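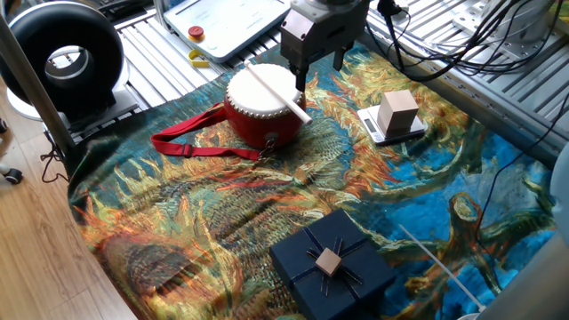
Utilizamos cookies propias y de terceros para analizar la navegación. Si continúa, consideramos que acepta su uso.

Drorach fija límites de ruido para los ensayos de percusión en locales municipales

Redacción | 23 jun 2018

El ayuntamiento de Drorach aplicará desde el próximo curso un nuevo régimen de uso para las salas municipales en las que ensayan agrupaciones de percusión. El texto, aprobado en mayo, establece un nivel máximo de transmisión a viviendas colindantes de 26 decibelios en horario nocturno y obliga a revisar el aislamiento de los recintos con más de 50 metros cuadrados de superficie útil.

La medición previa corrió a cargo de la consultora acústica Wieczorek, que evaluó ocho locales. El informe señala como punto débil los encuentros entre forjado y tabique, donde la vibración de baja frecuencia se propaga por vía estructural. En las salas de la calle Giston la corrección exigirá suelo flotante; en el resto bastará con sellar pasos de instalaciones y sustituir puertas.
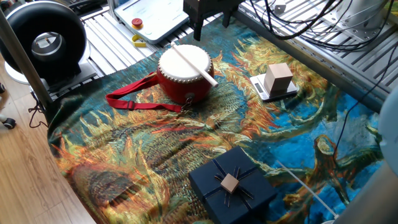 Tambor rojo de pequeño formato, con la baqueta sobre el parche.

La norma distingue entre instrumentos de parche de gran diámetro, sujetos a franja horaria, y los de pequeño formato, que podrán utilizarse durante toda la jornada de apertura. También fija el procedimiento de medida: sala emisora cerrada, micrófono en el centro de la estancia receptora y corrección por ruido de fondo.

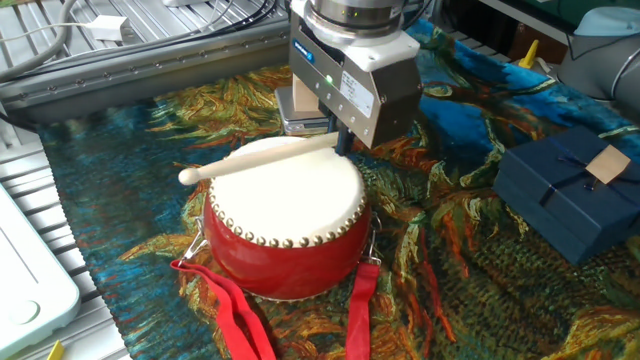 Las obras se han adjudicado a la empresa Pavent por casi 190 000 euros, con cargo a la partida de conservación de edificios. El pliego prevé trabajar por fases para mantener abierta al menos una sala en cada distrito. Las agrupaciones inscritas recibirán el calendario de cierres por correo electrónico y conservarán su turno al término de los trabajos.

El plazo para presentar solicitudes de horario se abrirá una vez publicada la relación definitiva de salas en el tablón municipal.

Suscríbase a nuestro boletín y reciba las noticias locales en su correo.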